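Threads > Robots and gadgets > Gripper tests

Right, gripper comparison thread as promised. Two hand-held grippers, same parallel-finger idea, same table, same pile of household junk. Kundis on the left of my spreadsheet, Sekell on the right. Mute me now if you don't care about rubber pads.
14 replies · 9 shares

Background for anyone new: I've had the Kundis since August and I'm very used to it, so I'm biased. The Sekell turned up last week in a box with no manual and a bag of spare screws. Teodoro Robles has promised me a PDF. Still waiting, Teo.

Weight first, because my wrist has opinions. The Sekell is 64 grams heavier on my kitchen scale. Doesn't sound like much! You feel it after half an hour though, especially when you're holding it out over the back of a table and trying not to bump anything.

Price is the other obvious one. 938 dollars for the Sekell by the time it got to my door, and I'm not telling you what the Kundis cost because I bought it second-hand and the bloke let me off the postage.
3 replies

I've been using clutter on purpose. Single blocks on a bare bench tell me nothing, every gripper on earth can pick up a block. So it's the basin, with whatever was in the cupboard, on the good old sunflower tablecloth. 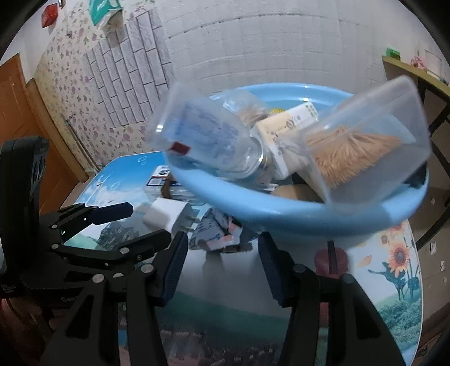

Ridged pads, fingers open, toothpick box is next on the list.

The toothpick box is my favourite test at the moment. Clear plastic, square edges, sits at a silly angle in the basin. The Kundis pads are smooth and the box rotates in them nearly every time. Ridged pads hold it much better as long as I come in square. Come in crooked and you only catch a corner and it all goes sideways.
22 replies · 11 shares

Bottles: basically a draw. Both grip a plastic bottle lying on its side without any fuss. The Sekell squeezes harder than I'd like and leaves a dent, so I've learned to ease off the trigger a bit early.

Power adapter: Kundis wins, and by a fair bit. Thinner fingertips, so it gets in under the body without shoving the thing across the cloth. With the chunkier pads I end up chasing it halfway to the edge.

Crumpled paper packages are a pain with both of them and I have nothing clever to say about it.
6 replies

Numbers, since someone will ask. I did 70 tries with each gripper, same objects, basin reshuffled every time. I'm still tidying the spreadsheet and I don't want to post totals until I've rewatched the dodgy ones (a grab that slips and gets saved at the last second, is that a pass? I keep changing my mind).

Camera stuff. Both have a mount up beside the fingers. On the Kundis it wobbles, and I've had a wad of folded card jammed in there for months. The Sekell mount is solid as a rock, which makes the footage so much nicer to go through. If you're training anything on this kind of video I'd pay extra for the mount alone.
17 replies · 8 shares

A question from Encarnación Iglesias: can you swap pads between them? Sort of! The screw spacing is slightly off, so I got one side on and gave up on the other. Her lab prints their own in something squishy and I'm going to have a go at that next.

Things I don't like about the Sekell, in no order: the trigger spring is stiff. The cable comes out exactly where my thumb wants to be. The pads pick up fluff like you wouldn't believe and I've started keeping a damp cloth next to me.

Things I don't like about the Kundis: the wobble, see above. And the slow close, which I'd stopped noticing until I had something quicker in my other hand.

If I could only keep one? Sekell for boxes and anything slippery, and boxes are most of what I do, so Sekell. I'd want the Kundis fingertips on it though. Someone please make that.
31 replies · 12 shares

Couple of you asked about the Kornitz controller. It's on my desk, it powers up, and that's as far as I've got. It gets its own thread once I've sorted out the drivers.

Next round is soft stuff, tissue packets and socks and maybe a sponge. Send me your worst objects and I'll chuck them in the basin.
40 replies · 5 shares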